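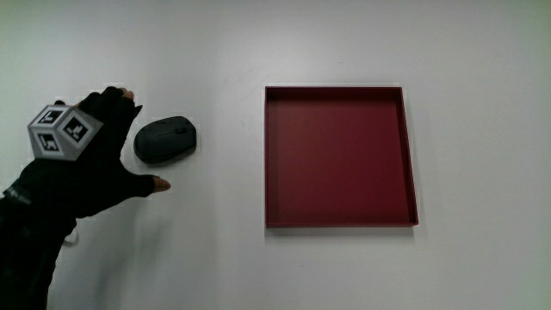
Fig. 9. Right hand beside the mouse on a white tabletop.

Section 6: Setting Up the Mouse and the Desk Around It

Revathi Amin
27th August
2 comments · 123 shares

This section covers the mouse and the part of the desk it moves on. Chair height and screen position should already be set as described in Section 5. If you change the chair later, come back and repeat steps 1 to 4 below, as the arm will meet the desk at a different angle.

The instructions are written for a right-handed user with a full-size mouse. Left-handed users should read the note at the end before starting.

Before you begin

You will need:

- the mouse, with its battery fitted or its cable free of knots
- a slightly damp cloth and a dry one
- a strip of low-tack tape
- the Lullelus desk mat, if you ordered one (optional)

Clearing the surface

1. Take everything off the side of the desk where the mouse will be used. Cups, notebooks and phone chargers all count. The keyboard can stay if it is already centered on the screen.

2. Wipe the top with the damp cloth, then dry it. Pay attention to the front edge, where the forearm rests and skin oil builds up.

3. Turn the mouse over and wipe the feet. Scrape off any hardened dust with a fingernail or a wooden toothpick. Do not use a knife.

4. Blow across the sensor opening. If there is a hair in it, pull it out with tweezers.

CAUTION: Do not spray cleaner directly onto the mouse or into the sensor opening. Put it on the cloth first.

Note on white desktops: Most mice track well on plain matte white. A high-gloss white top can make the pointer jump or stop, and a glass top usually will. If the pointer skips after cleaning, use the mat.

Finding the mouse position

5. Sit as you normally sit. Let both arms hang, then bend the right elbow and bring the forearm up onto the desk. Do not reach forward.

6. Put the mouse where your hand has landed. Mark that spot with a short piece of tape along the front of the mouse.

7. Take your hand away, look at the screen for a moment, and reach for the mouse again without looking down. Do this a few times. If your hand keeps landing short of the tape or past it, move the tape.

8. Check that you can sweep the mouse left and right without hitting the keyboard. People who never use the number pad can slide the whole keyboard to the left, or change to a compact one. The Kuster short keyboard listed in the parts section leaves the most room.

Placing the hand

9. Approach the mouse with the hand open and the palm down. The fingers should be spread a little, and the thumb should be low, close to the desk.

10. Lower the palm onto the back of the mouse. Rest the index finger on the left button and the middle finger on the right button. The thumb goes along the left side and the last two fingers along the right.

11. Relax the hand. You should be able to lift all the fingers slightly while the palm stays put. If you feel yourself pinching the sides, the mouse is probably too small for you.

12. Move the pointer from one corner of the screen to the opposite one. The movement should come mostly from the forearm, with the wrist staying fairly straight.

CAUTION: Stop if you feel tingling or numbness in the fingers. Take a break and go back to step 5. If it continues on other days, see a doctor before making further changes to the desk.

Gloves and sleeves

Fingerless gloves are fine for mouse work in a cold room. Choose a pair that leaves the fingertips bare, including the thumb, so that you can feel the buttons and the wheel. A thick seam under the palm will lift the hand and undo the work in step 10, so turn the glove inside out and check before buying.

Long sleeves should end at the wrist. A loose cuff drags on the desk and can get under the front of the mouse — fold it back once or push it up. Straps, cords and bracelets near the wrist should be kept short or moved to the other arm, as they catch on the desk edge.

Pointer speed

13. Open the mouse settings on your computer and set the pointer speed to the middle.

14. Try to cross the full width of the screen in one movement. If you have to lift the mouse and put it down again, raise the speed by one step.

15. Try clicking on a small target, such as the button that closes a window. If you overshoot it more often than not, lower the speed by one step.

16. Leave it alone for a couple of days. Any new speed feels wrong at first.

Users with the Plonov driver will see a second speed slider in its own window. Leave that one at its default and change only the system setting. Changing both makes it hard to get back to where you started.

Using the mat

Lay the mat with the rougher face up. Its front edge should line up with the front edge of the desk or sit slightly back from it. A mat that hangs over will curl. New mats come rolled and need a night under a few heavy books.

Left-handed users

Follow the same steps with the sides reversed. Swap the buttons in the mouse settings before step 10. Mice with a molded thumb rest are made for one hand only and cannot be used this way.

Remove the tape once the position feels natural. Tape left on a painted top for months may lift the finish.

The next section, on document holders and desk lamps, will be added in September.

Comments (2)

Manju Agarwal
Step 7 helped a lot. I had mine a good hand's width too far out. Is the mat washable?

Revathi Amin
Yes, by hand in lukewarm water with a bit of dish soap. Dry it flat and keep it off the radiator.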